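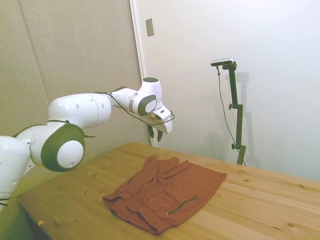
*Fig. 1. Arm over the cloth, fingers slightly open.*

Notes for the second practical, Bendenow short course, 2022-10-05. Please read them before you come down to the lab, and bring them with you (they're handy for scribbling on). Those of you who did the block-stacking session in April will find cloth a very different animal. A block stays the shape you left it, bless it, while a garment has a new shape every time you let go.

## Getting ready

Work in pairs, one driving and one keeping the log. Swap after 15 demonstrations, even if you're enjoying yourself! The driver moves the arm from the Felitz handset, and everything the arm does is stored alongside the camera views.

1. Lay the garment on the table and check that all of it shows in the side view.
2. Bring the open fingers down until the tips are just above the cloth, then stop for a breath before you start recording. On the shorts, the waistband is a good place to practise, and the zips make useful landmarks when you're talking to your partner about where to go. 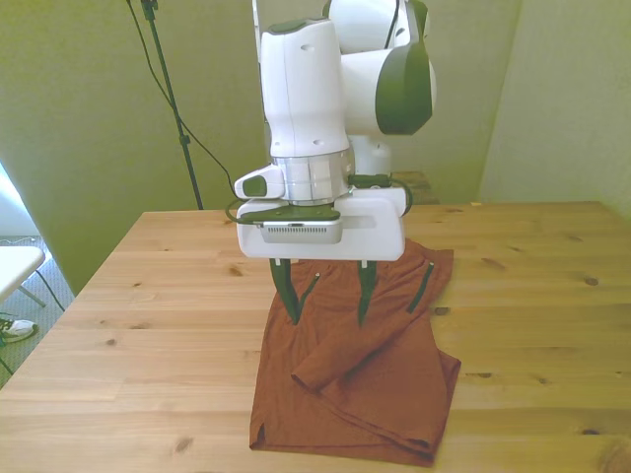

3. Lower gently, close, and lift a little. If you've caught nothing, open up and try again in the same recording, as we do want a few honest recoveries in the set.
4. Carry the edge across and let go low down. Dropping it from a height brings the creases straight back, as you'll soon discover.

## Watching the fingertips

Most of the trouble comes at the moment of contact. The cloth rises into a small peak where the fingers meet it, and it's very tempting to keep pushing. Ease off, look at both views, and only then carry on.

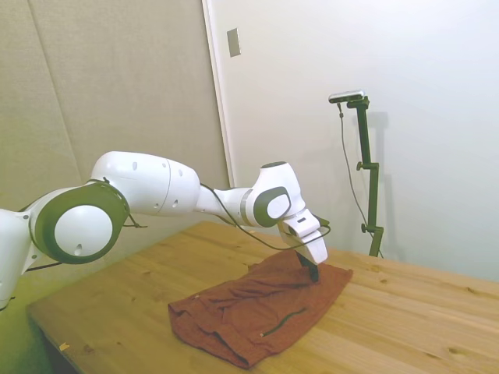
## What to hand in

Last year's groups managed roughly 62 usable demonstrations each, which was plenty for the Sartori exercise. Leave out any run where the arm stopped itself, and write a line in the log saying why. Logs go in the Prudgate folder, one per pair, with your 4 best runs marked.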